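Tomoana bathroom tasks: data card

Version 2, Dec 9, 2023

Summary

Tomoana is a set of demonstrations made by the student robotics club at Wildale. A student drives a two-armed robot through small household jobs in a mock bathroom, and the robot's cameras and joint readings are saved as it goes. The set holds 1774 episodes across 3 tasks. It was started as a club project in September and is used in our own training runs and in the second-year project module.

This card covers what is in the folders, how it was made and what we know to be wrong with it. If you only want to load an episode, skip to "Loading".

The tasks

counter_tidy. The operator picks up a small item on or near the vanity counter and puts it where the prompt says. Items are a tube of toothpaste, a toothbrush, a cup and a lidded soap dish. The toothpaste is the hardest of them. It is flat at one end, and the fingers have to come down on it at the front edge of the counter, where there is not much room for the wrist.
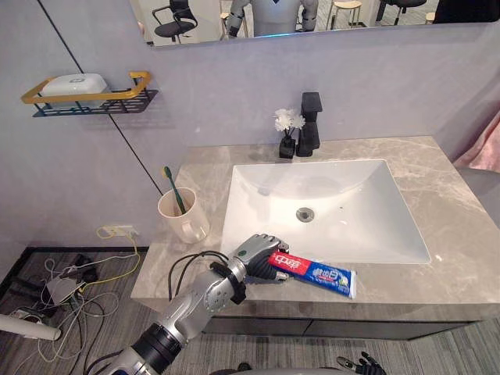
cloth_handling. The operator takes hold of a piece of cloth and moves it, lifts it or lets it go. Pieces vary in size and thickness. Dark cloth was added late, after Zewditu Seyoum pointed out that everything we had recorded up to then was pale or pink and that the first model did badly on anything else.

The wrist cameras matter most for this task. From the head, a hand closed on cloth often looks the same as a hand resting against it.
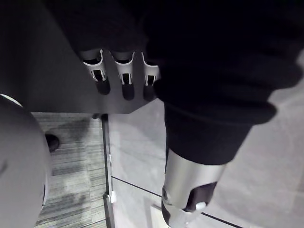 We keep the wrist streams at full rate for that reason, even though they make up most of the download. Black cloth next to black fingertips is still difficult, and the contact labels for those episodes were done by hand by two people. Where the two disagreed, the label is set to "unsure" and left at that. Please do not drop the "unsure" rows without saying so in your write-up.

towel_bar. The operator works on a towel hanging on the bar beside the vanity. Prompts ask for it to be straightened, slid along or taken off. An episode starts with both hands low and ends when the operator presses the stop pedal, so the last second or so is often still. We have not trimmed it.

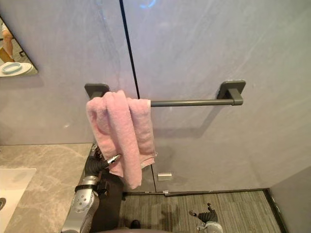

Section by Jianhua Song, recording lead

How the episodes were made

Each operator did a practice block before anything was saved. Practice blocks are not in the release. After that, operators worked in blocks of 32 episodes with a break between blocks, and nobody was allowed more than two blocks in one sitting. Tired operators rush the release, and you can see it in the hand speed.

The prompt is read out by a second student, who also resets the objects and fills in the log. The reset is meant to be loose. We did not tape positions on the counter, and we asked people to hang the towel however they liked — bunched, folded, low on one side. Early on we had a neat reset and the policy learnt it by heart.

Control is by Jilska, the club's own teleoperation program. It sends the operator's hand pose to the arms and writes a timestamp for every command. If a command was late, the row has late set to 1. A few late rows in an episode are normal. An episode with a long run of them was probably made when the network was busy, and we suggest leaving it out of training.

What is in each episode

head: colour video from the head camera
wrist_left, wrist_right: colour video from the wrist cameras
joints: positions and velocities for both arms and hands
commands: what Jilska sent, with timestamps
prompt: the text as it was read out
result: done, part done or not done
notes: free text from the log, often blank

The result field is the logger's opinion at the end of the episode. For towel_bar, "done" means the towel was as the prompt asked and nothing was left on the floor. Moving the towel part of the way along the bar is "part done".
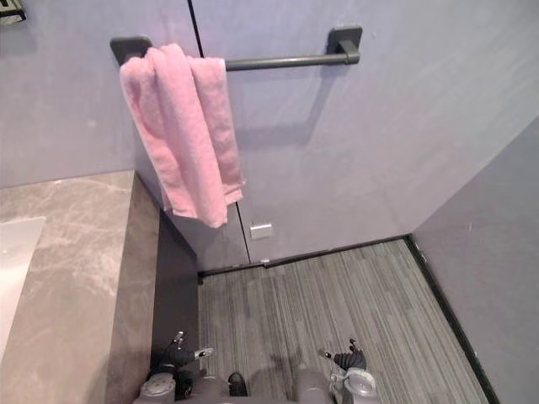
Head camera view, towel_bar, with both hands low.

Loading

Unpack the archive and point the Codedix loader at the top folder. Codedix is the small Python package we wrote for the module, and it comes in the same archive. It reads one episode at a time and lines up the video with the joint readings. If you write your own reader, line things up on the timestamps and not on the frame numbers, as the wrist cameras sometimes skip.

Known problems

- The wall panels are glossy and pick up reflections from the lights. These move with the head camera.
- The mirror over the vanity can show the robot and other parts of the room. A detector run on the full view may find objects twice. We have left the mirror in.
- Parts of people show up in the mirror in some episodes. Faces were blurred before release. Tell us if you find one we missed.
- Left and right wrist streams were swapped in version 1. This is fixed. Anything trained on version 1 should be trained again.
- Prompts are in English only, and spelling in the notes field has not been corrected.
- All episodes come from one mock bathroom. Do not expect a model trained on this alone to cope with a different layout.

Use

Coursework and research use is fine. Please name the Wildale club and give the version number. For corrections to labels, send Zewditu the episode name and the row. For anything to do with recording or Jilska, ask Jianhua.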